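Are mail-in well water tests worth the money?
Posted 2024-08-12 in Home & Yard

We bought a place outside Gutham in April with a drilled well. A salesman from Alden tested the kitchen tap for free, said the water was "very hard" and quoted me $3495 for a softener. Ziro sells a mail-in kit for $75. I don't trust free tests much, but I don't trust a kit sold by a filter company either. Is there a test I can believe?

Lutfa Bepari

wellandgood_tom
Hardness is cheap to check and it isn't a health problem, so I'd ignore the salesman for now. What you want is bacteria and nitrate, done by a lab that doesn't sell equipment.
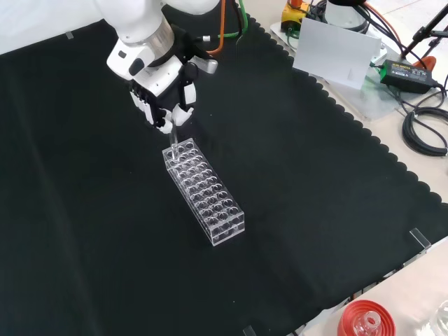
Clear tube going into a clear rack.

Ask the lab whether it's certified in your state for each test you're paying for. "Certified" on the box can mean anything. Mine charged $39 for the basic pair and mailed me the bottles.
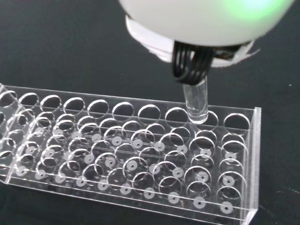 If the bottle has powder in it, leave it there, and don't rinse anything. Bacteria samples have a short time limit, so drive it over if you can. I wouldn't put one in the mail in August.

Cassim_Rd
I had the Ziro kit. Report was mostly charts and then a coupon for their filter. Make of that what you will.
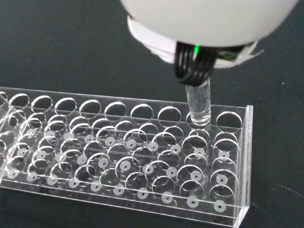

My well is from around 2000 and there was no paperwork with the house, so call the county and see if they have a log for yours. Also my neighbor has a softener and still complains about his water.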